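Tillow Under-Sink Water Softener
Installation and User Guide

Section 5: Filling with salt and first regeneration

Read this section through before you start. The unit must already be plumbed in and checked for leaks as described in Section 4. Keep the bypass valve set to BYPASS until step 6.

You will need a jug, a dry cloth and one bag of tablet salt. Block salt does not fit the Tillow cabinet. Do not use table salt, dishwasher salt or rock salt.

5.1 Filling the cabinet

1. Lift the lid and take out the packing ring. Keep the ring in case the unit has to be moved.

2. Check that the float moves freely up and down inside its tube. If it sticks, turn the tube a quarter turn and try again.

3. Pour 5 litres of cold tap water into the cabinet. This is needed on the first fill only. After that the valve adds its own water.

4. Pour in the salt until it reaches the lower line moulded on the inside wall. Do not fill above the upper line.

5. Wipe any spilt salt from the rim and close the lid.

CAUTION: Salt left on the rim will stop the lid from sealing and may mark a worktop or floor.

5.2 Starting the unit

6. Turn the bypass valve slowly to SERVICE. You will hear water running for a short time.

7. Set the hardness dial to the figure given by your water company. If the figure falls between two marks, choose the higher one.

8. Press and hold REGEN until the light turns amber. The first regeneration takes 70 minutes. Do not draw hot water during this time.

9. When the light turns green, run the kitchen cold tap until the water is clear.

Note: Water may taste slightly salty after the first cycle. If it still does the next day, repeat step 8 once — if there is no change, see Section 8. 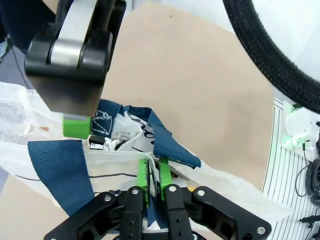 Page 14

5.3 Topping up

Look at the salt level once a month. Top up when you can see water above the salt. An average home uses one bag every few weeks, and more where the water is very hard.

Store spare salt off the floor in a dry cupboard, with the bag folded shut. Damp tablets stick together and can form a crust inside the cabinet. Break up a crust with the handle of a wooden spoon, keeping well away from the float tube.

The counter on the front panel shows litres used since the last regeneration. With the factory setting, the unit will regenerate at 800 litres. To change this, see Section 6.

Guide revised September 27, 2023. Replaces the June edition.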